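Zekov Residents' Forum > Shared Facilities > Coat store and winter clothing

Folding of quilted jackets before storage

Belmiro Teixeira wrote:
Members are asked to comment on the draft guidance for the coat store before it is adopted in December. The draft proposes that every quilted jacket be zipped, laid on a table and folded in three, then placed on the shelves by size. Hanging would be kept for long coats only. The rail in the Ilirlow room holds 100 hangers and is full each winter. 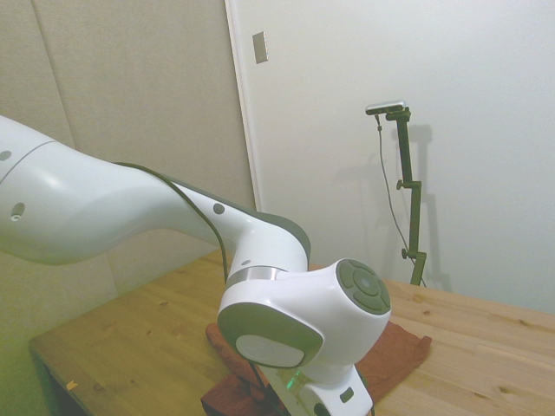 Raquel Sequeira wrote:
I wish to record an objection. Padded jackets kept folded for a whole season lose their shape, and the filling gathers at the creases. The previous guidance allowed hanging for all outerwear and I see no case for changing it.

Ayodele Danladi wrote:
With respect to the previous speaker, the previous guidance also left us with jackets on the floor. I support folding, provided that no more than 7 are placed in one stack. I would ask that the word "zipped" remain. An open jacket slides apart as soon as it is lifted.

Belmiro Teixeira wrote:
Both points are noted. I have amended paragraph 2 as follows. The zip is to be closed before the jacket is laid flat, and the sleeves are to be brought in over the front.
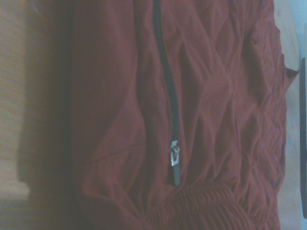

Elasticated cuffs and hems should be pulled straight before the final fold. Stacks will be limited to 7, and jackets are not to be pressed down to make room for others.

Raquel Sequeira wrote:
The amendment is an improvement. I maintain my objection as regards down filling. Would the author accept an exception for such jackets, where the label identifies them?

Vojtěch Bartoš wrote:
An exception of that kind would be difficult to apply. Many of the labels can no longer be read.

Belmiro Teixeira wrote:
I am content to add the exception where the label is legible. The revised text will be posted under Notices.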